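Can machines tidy a box yet?

December 23, 2020

Sorting small belongings is a poor fit for automation. Rigid goods of known size are solved; mixed soft ones are not. 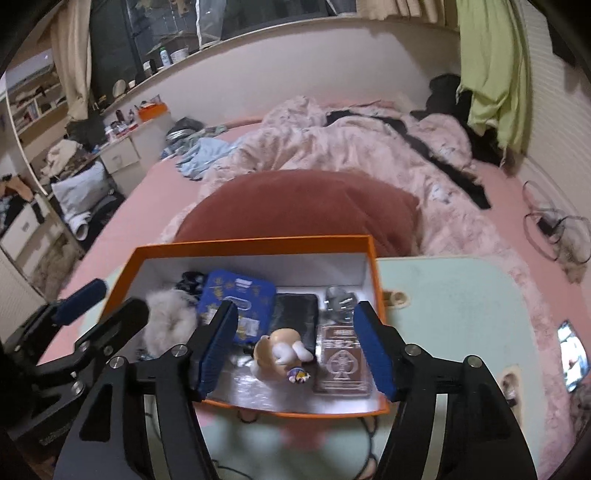
Photo: Flurina Lanz

A playing-card pack in clear wrapping has flat faces and square edges – an easy grasp. The fluffy item offers no stable surface, and its outline shifts under load. Parallel pads close on whatever is between them, including the neighbour.
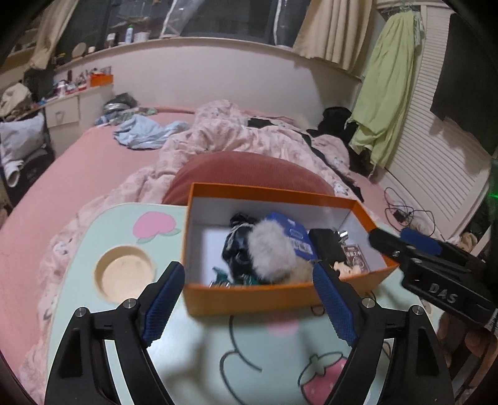
Keys, pom-pom and card in one orange box.

Key rings are worse: several bodies, one loose joint. I would trust a machine with the cards. The keys I would still sort by hand.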